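The Case for an Unplanned Saturday

Every November, the Tiromthorpe Family Recreation Council asks its member households to report how they spent the weekends of the past year. The most recent survey drew 156 replies. Of these, 95 said that at least one member of the family had a fixed commitment on every Saturday of the school term. The Council has received such figures before and has generally welcomed them as evidence of an active community. I would like to suggest that we read them with more concern.

There is no quarrel here with organized activity. Children gain a good deal from swimming lessons, choir and team sports, and parents who drive them there deserve the thanks of the town. The programs at the Womlow hall remain well run and fairly priced. My objection is to the assumption, now widely held, that a day without an entry on the calendar has been wasted.

That assumption has shaped our own publications. The seasonal guide edited by Pramila Sandhu once ran to a single folded sheet, and it left room for readers to write in their own plans. The current guide sorts every weekend by age group and suggests an outing for each. It is a careful piece of work. It also gives the impression that a family staying home has failed to choose something.

Mohit Garg, writing to the Council last fall, put the matter plainly. His two sons had asked what they were "supposed to do" on a Saturday when practice was canceled. They were not unhappy. They had simply never been asked to fill a morning by themselves. By noon they had taken every cushion in the house into the yard, and he described the rest of the day as the best they had spent together that season.

One letter proves very little, and the Council should not make policy on the strength of it. Still, many of us will recognize the account. Visits to grandparents, long card games and slow walks to the river rarely appear in a guide, and they are the first things to go when the week fills up.
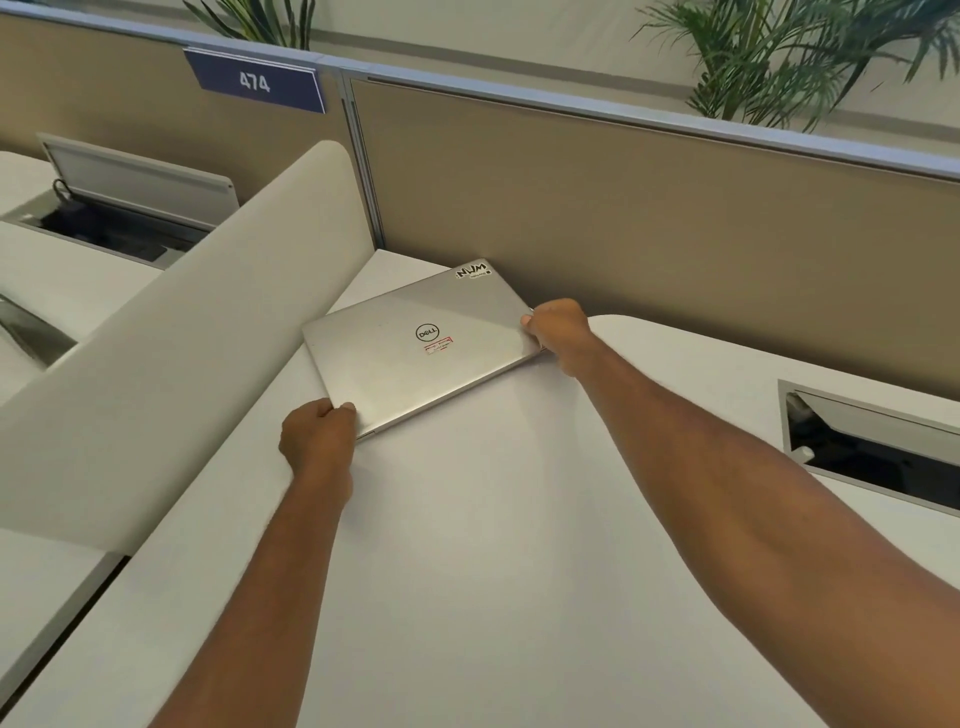 It would be possible to address this by adding yet another program, and a proposal for "guided free time" has in fact been put forward. I would urge members to decline it. Free time under supervision, with a sign-up sheet and a fee, is a class by another name. The better course is to take something away.

I therefore propose that the Council schedule no events of its own on 3 Saturdays in the coming year, and that the spring guide leave those dates blank. Helmi Mustonen has raised a fair objection on behalf of parents who work weekends and depend on our sessions for child care. Their needs must be met, and the Womlow hall could stay open on those mornings with its usual staff present and the game cupboard unlocked.

Some members will say that families are free to stay home now if they wish. In a formal sense they are. In practice, a child who misses practice may lose a place on the team - and parents know it. A shared pause removes that pressure in a way that a private decision cannot.

The proposal will come before the spring meeting. Members who wish to comment may write to Vikas Tyagi at the Council office.

Jolien Kramer
March 2020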